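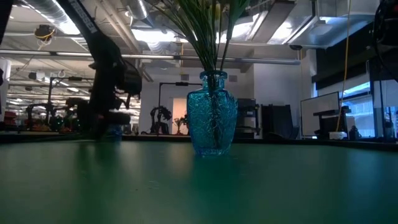 Green stems in the blue glass vase.

18 February 2020

I have been meaning to write about the Plomdale film awards ever since I got home, and then the laundry happened, and work happened, and now I've forgotten half of what I wanted to say! But let me try, while I still have the program in front of me.

For anyone new to this blog, the Plomdale awards are a small affair. They take over the old Gramel theater for one night every January, and this year they sold all 415 seats, with a few latecomers standing along the back wall. I paid $40 for my ticket and would have paid more (don't tell them that).

The big winner was "Wolteck," a quiet little movie about a family that runs a radio station out of their garage. It took best picture and best sound, and the whole cast came up for the first one, holding hands like kids crossing a street. The director thanked her grandmother, who had let them shoot in her kitchen for 30 days and fed everybody soup the entire time. The grandmother was sitting two rows ahead of me in a purple coat, and when people stood up to clap for her she waved both hands over her head. I cried, of course. I cry at car commercials.

Music was by a band called Rusu, who I'd never heard before and have now played every morning for weeks. They did four songs between the prizes, and the slow one with the accordion got the biggest cheer of the night, bigger than some of the winners got, if I'm being fair.

My one complaint is the length. The speeches ran on and on (I know, look who's talking), and I missed the last bus and had to share a cab with three very cheerful strangers who sang most of the way.

"Wolteck" is coming back to the Gramel for a short run in spring, and I'm going again with my sister, who has been told to bring tissues.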